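From: Thanasis Chatzigeorgiou
To: trindade-data
Date: 23 October 2025
Subject: Re: Tape grid and start positions for the tabletop set

Replying to Hauwa's points in order, with the wrist views first. In all three the blue tape is the zone boundary we are discussing.

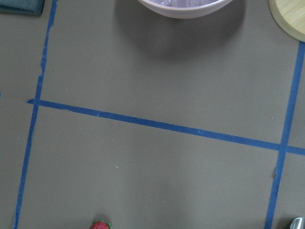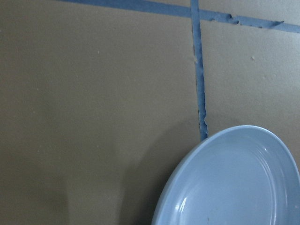
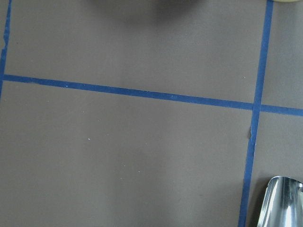

Hauwa Isah wrote:

> I went through the first 109 episodes from the Dodel table. Two things
> before we collect more.
>
> 1. The sheet says "object starts in zone 3", but the zone numbers are
> only defined in the overhead view. From the wrist camera I can't always
> tell which zone I am looking at. Can we label by zone at all?
>
> 2. The tape edges are in poor shape. Do we re-tape now or finish the
> batch first? I would like the answer in the protocol either way.
>
> 3. Are episodes where the wrist view holds no target at the first step
> being kept? Starik drops them on load.

On 1: keep the zone label, but treat it as episode metadata only. It comes from the operator's sheet and should not be derived from the wrist stream. A crossing of two strips looks much the same wherever it is on the table, and the wrist heading changes between starts. Anyone who needs zone per step should compute it from the logged arm pose and the table calibration. Eyerusalem has a script for this in the Prarkilgate repo, under tools/zones. It was last checked against the July calibration, so rerun the check before you trust the output.

On 2: finish the batch, then re-tape. I know the torn spots are visible to the policy. My concern is a change in the middle of a batch, which would tie tape condition to whichever objects come late in the list. Once the batch is closed we put down new tape, bump the table revision, and record 50 episodes with the same object list and the same start poses. That gives a direct comparison. If success on the held-out starts moves with the tape, we have a problem with the policy keying on the edges and we should vary the tape on purpose. Please do not trim or press down loose bits between episodes. Leave them.

The same goes for specks on the surface. Wipe the table at the start of a session and not again until the end.

On 3: keep them. An empty first view is a legitimate start, and the search motion that follows is something we are short of. Dropping them on load biases the set toward starts where the object is already in view. The Starik filter is a default, and you can turn it off with keep_empty_start: true in the loader config. Ásdís, could you make that the default for this project?

Changes to the protocol, effective with the next session:

- Start poses are drawn from the list of 100, in list order. No hand-picked starts.
- Up to 6 objects on the table at once.
- Objects may sit across a tape line. Record the zone that holds the larger part.
- If the operator bumps the table, end the episode and mark it "disturbed". Do not delete it.
- Table revision goes in every episode header, including failed ones.

Still open: whether the lights get logged per session or per episode. Anselmo wanted per episode. I don't see the need while the blinds stay closed, but I will go along with it if it can be written automatically.

Thanasis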